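Orkon Household Containers

Data card, current as of June

Summary

Orkon Household Containers is a collection of short recordings of ordinary storage containers being picked up, set down, sorted and stacked on tabletops and shelves. It covers the kinds of tubs, jars and boxes people keep in a pantry, a craft corner or a workshop drawer. The collection was put together at Clelletholm and is meant for work on handling everyday objects, with a focus on clear and semi-clear plastic.

The set holds recordings of 100 containers in 2 rooms. Each container appears in 4 tasks, with 2 takes per task.

Why containers

Containers are in every home and they are handled all day long. They also vary more than people expect. Two tubs of the same size can differ in wall thickness, rim shape, base molding and how much they flex when squeezed. Clear plastic picks up the color of whatever is near it, and the outline of a clear tub on a pale table can be hard to find. Earlier household sets we worked with leaned heavily on mugs, bowls and cans, with very few clear objects. We wanted more of them.

What is in the set

Containers are grouped by shape first and by material second.

Round, straight-sided: cylindrical tubs and jars, with and without lids.
Round, tapered: deli-style cups and tubs that nest.
Square and rectangular: food boxes, drawer inserts and small parts boxes.
Irregular: refill bottles, squeeze bottles and anything that did not fit the other groups.

Material is recorded as clear plastic, frosted plastic, opaque plastic, glass or metal. Where we could not tell one plastic from another, we wrote "plastic" and left it at that. There is no resin code field.

Labels and barcodes were left on containers that came with them. A label changes how a container slides and how it looks from one side, and most people do not peel them off. The field label_present is yes or no. The text and numbers on labels are not transcribed.

Tasks

pick_place: lift the container from one spot on the surface and put it down at another.
sort: move containers into groups by size or by lid.
stack: place one container on or into another of the same type.
shelve: move the container from the table to a low shelf.

Containers that do not nest or stack safely were given a flat-topped box to go on for the stack task. These are marked stack_on_box.

Rooms

The Aigner room has a long table and an open shelf unit against the wall. The Lulemon room is smaller and gets strong window light in the afternoon, so glare on clear plastic is common there. Blinds were left as they were found at the start of each session and were not adjusted between takes.

Sample frame
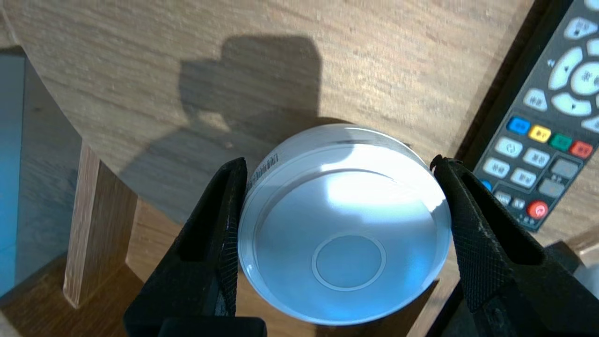 Clear cylindrical container held between two black gripper fingers, a wood-grain tabletop behind, group: round, straight-sided. label_present: yes.

Fields

container_id: a short code, unique across the set.
shape_group: one of the groups listed earlier.
material: see the list under What is in the set.
lid: none, on, or separate.
label_present: yes or no.
room: aigner or lulemon.
task: pick_place, sort, stack or shelve.
take: 1 or 2.
notes: free text, often blank.

Diameter and height are given in millimeters and were measured by hand with a ruler. Height does not include the lid. For tapered containers the diameter is taken at the rim.

Known problems

Glass is thin in this release. Most of the glass jars we had were too heavy or too slick for the shelve task and were dropped from the list.

Lids marked "separate" are sometimes on the table during the take and sometimes off to the side. We did not track this consistently.

The notes field was filled in by more than one person and the wording differs. "Scuffed," "scratched" and "worn" all mean the same kind of surface wear. A cleanup is planned.

A few tapered tubs stuck together during the stack task. Those takes were kept and carry the note "stuck."

Care of the containers

All food containers were washed and dried before use, and no container held food or liquid during recording. Containers that cracked were retired. Their earlier takes remain in the set under the same container_id.

Use

The collection may be used for research and teaching. Please do not use the measurements as product specifications. They are good enough for grouping objects by size and no better than that. Brand names are not recorded in any field, and we ask that derived sets leave them out too.

Splits

Train and test are split by container, so a tub that appears in train will not appear in test. Nesting sets are kept together on the same side of the split. Both rooms appear in both splits.

Changes

The frosted category was added in this release. In the previous one, frosted containers were filed under opaque. If you have scripts that filter on material, check them before updating. The field formerly called sticker is now label_present.

Planned for the next release: more glass, more lids, and a set of pill bottles and spice jars in the smallest sizes.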